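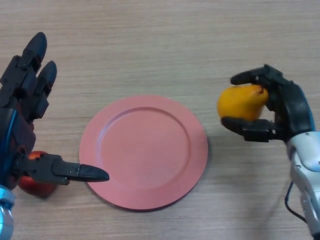
Walusell Residence Dining Hall Replaces Its Tableware Ahead of Spring Term

The dining hall at Walusell Residence will serve all meals on new colored plates beginning Monday, following the approval of a tableware replacement plan by the residence's food services office. The change applies to breakfast, lunch and dinner, as well as to the evening snack counter on the ground floor.

The new plates are round, with a raised rim and a shallow center, and come in salmon pink. They replace the white dinner plates that had been in use since the hall's last renovation. Food services had reported a steady rise in chipped and scratched pieces over the past two years, and around 350 plates were withdrawn during the most recent inventory in March.

An order for 2,000 pieces was placed with Rimkutė, a tableware supplier that also serves several other residences in the district. The first delivery has been washed and shelved in the main kitchen. A second delivery, which consists mainly of side plates and bowls in the same color, will be held in storage and brought out as needed.

According to Beatrice Mrema, head of food services, the color was selected after a trial at lunch in the small dining room. Residents were offered plates in three colors over several weeks and were invited to leave written comments at the tray return. Salmon pink received the most favorable remarks, particularly from older residents, a number of whom wrote that light-colored foods such as rice, fish and mashed potatoes were easier to see on it.

"We had expected a preference for something quieter," Ms. Mrema said. "The comments were quite clear, and the kitchen staff agreed with them. A portion is easier to judge when the food stands out from the plate."

The trial also led to a small change in the way fruit is served. Whole fruit, including apples and pears, was previously placed on the tray by the server. It will now be set out in bowls at the end of the line, and residents may take a piece to the table and use a side plate for it. Residents who would like their fruit peeled or sliced may ask at the counter - this service continues as before, without charge.

The wooden tables in the main room will remain in place. They were sanded and refinished over the winter by the maintenance department under the supervision of Crescencio Cantero, and tablecloths will no longer be used at weekday meals. Residents are asked to place hot serving dishes on the mats provided and to report spills promptly. Mr. Cantero noted that the finish needs only a damp cloth for daily cleaning and that scouring pads should not be used on it.

White plates in sound condition will not be discarded. A set of 80 has been reserved for the activities room, and the rest will be offered to the Zustham community kitchen. Residents who wish to keep a plate may request one at the front desk while supplies last.

Questions about the new tableware, including requests for divided plates or plates with a higher rim, may be directed to the food services office, which is open on weekdays until 4 p.m. Menus for the coming term are posted outside the main dining room and at the front desk.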